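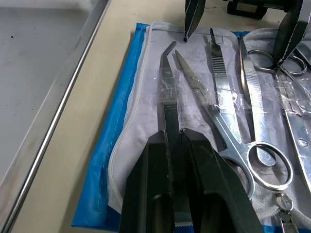

Can machines do shop-floor chores yet? I keep getting this question, usually from people who want the laundry folded. My answer depends on whether the chore involves cloth.

Rigid parts are mostly a solved problem. At Gretbridge we had a Penditz cell that picked steel brackets from a fixed tray, 121 an hour, and I stopped watching it after the first Saturday. Instrument kits are harder. The steel is rigid and shiny, the pouch moves when touched, and clear film is close to invisible to a depth camera. 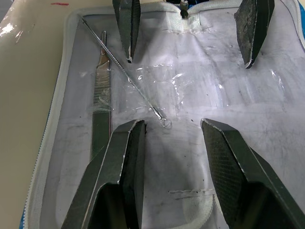

Scalpel handle and probe under clear film, with 2 grippers at the pouch.

The Nindeck notes treat handling a soft pouch as one skill. I would split it in 2: hold the fabric still, then work on what is in it. A person does both without planning. A pair of arms has to agree on who pulls and how hard, and the fabric gives very little feedback until it slips.

So, not yet – at least not unattended. I would trust a robot to carry a closed kit down the hall. Packing one still goes to a person at my bench. Raju logs are next, probably in March.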